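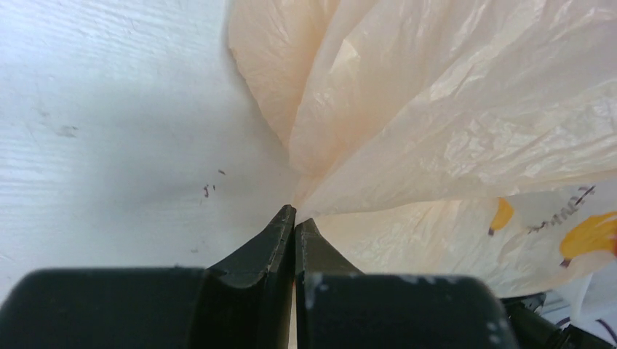 This report covers the second reporting period of the feature comedy The Second Caterer, produced by Vesberg Pictures with the support of the Semwal Screen Fund. It is submitted under the terms of the production agreement and follows the interim statement provided in April. Principal photography has been completed, the picture edit is in progress, and the production remains within the approved budget. The visual approach described in the original application has been kept: the kitchen interiors were dressed in ordinary household materials and a restrained palette. The director, Rosaire Sandhu, asked that the kitchens look domestic and a little neglected, so that the wedding reception in the final act would read as the first polished room in the film.

Principal photography

Photography took place in and near Fernmont over 22 shooting days, as scheduled. The reception hall sequences were moved to the front of the schedule at the request of the venue, which had accepted a booking that overlapped with the original dates. The change required the cast to perform the ending of the story before its beginning. Rehearsal time was extended accordingly, and the cost was absorbed within the performers' line.

Two exterior scenes set at the marina were affected by high wind and could not be recorded with usable dialogue. One was rewritten by the screenwriter, Colton Després, as an interior conversation in a parked delivery van. The other was photographed as written and will be completed with replacement dialogue. The Fund was notified of the rewritten scene at the time and raised no objection. The revised script pages are attached as Schedule B.

Haziq Liew, who plays the caterer's reluctant business partner, was available for the full period. The role of the bride's father was recast before photography following the withdrawal of the original performer for family reasons. The replacement was drawn from the existing audition list and met the regional hiring requirement set out in the agreement.

Script and story

The central premise is unchanged from the approved draft. A caterer who has lost her licence is hired, through a clerical error, to serve a wedding at which her former employer is a guest. The subplot concerning the rival florist has been shortened. In the approved draft it occupied much of the second act and, in the view of both the director and the producer, it delayed the arrival of the wedding guests to a point where the audience might lose track of the central deception. The florist now appears in the opening and at the reception only.

The Fund's reader had commented on the tone of the best man's speech. The speech was photographed in two versions, one close to the page and one with material developed by the cast in rehearsal. The editor has assembled both, and the choice will be made after the first audience screening.

Post-production

Editing began during the last week of photography under Ravinder Sutherland. A full assembly has been viewed by the director and the producer. It ran considerably longer than the intended release length, as is usual at this stage, and the present cut is much closer to target. Work is now concentrated on the first act, where the introduction of the two families is slower than planned, and on the kitchen sequence that precedes the reception.

The kitchen sequence is the most demanding passage in the film from an editorial standpoint. It comprises 53 separate set-ups and depends on the timing of physical comedy across several rooms. Mr. Sutherland has advised that it should be locked before any music is commissioned for it, and the composer has agreed to work in that order.

Sound post-production has been contracted to Rikow Sound. A spotting session has been held and the replacement dialogue for the marina scene has been scheduled. Rikow has also raised a concern about refrigeration noise in the practical kitchen location. Tests indicate that the noise can be reduced to an acceptable level in most scenes, though a small number of lines may need to be recorded again. The performers concerned have been advised.

Audience screening

A test screening is planned for the Fernmont Community Theatre, which seats 300. Invitations will be issued through local organizations and the college film program, and attendance will be free of charge. Viewers will be asked to complete a short written questionnaire. The questions have been drafted by the producer, Darlene Dufour, and will be shared with the Fund before use. Particular attention will be given to the best man's speech, the clarity of the licensing error that sets the story in motion, and whether viewers find the former employer sympathetic by the end.

Training and regional benefit

The production engaged trainees in the camera, costume and art departments, in keeping with the undertaking given in the application. Each was assigned to a department head for the whole of photography. The costume trainee has since been retained by Vesberg to assist with the archiving of wardrobe. Written evaluations have been completed by the department heads and are held at the production office, where they may be reviewed by the Fund on request.

Accommodation, catering and vehicle rental were purchased in the Fernmont area wherever suppliers were available. Specialized lighting equipment had to be brought in from outside the region, as anticipated in the original budget notes.

Financial position

Expenditure to date is in line with the approved cash flow. Savings were realized in location fees and in construction, the latter because the existing kitchen fittings needed less alteration than estimated. These savings have been partly offset by additional transportation costs arising from the revised schedule. A further amount of $3000 has been moved from the construction line to sound, to cover the additional dialogue recording described above. The transfer falls within the producer's discretion under the agreement and is reported here for the Fund's information. No increase in the Fund's contribution is requested.

The detailed cost report is attached as Schedule A. The completion guarantor has received the same report and has indicated no concerns.

Matters requiring the Fund's attention

The producer requests confirmation of the wording and placement of the Fund's credit in the opening titles. The title designer requires the approved wording before work can proceed beyond the draft stage. The producer also asks that the Fund name a representative to attend the test screening, should it wish to be represented.

The next report will address the results of the screening, the locked cut, and the status of discussions with distributors. Those discussions are at an early stage and no terms have been proposed.

Respectfully submitted,

Darlene Dufour
Producer, Vesberg Pictures
July 29, 2025

© Vesberg Pictures. All rights reserved. | Contact the production office | Back to top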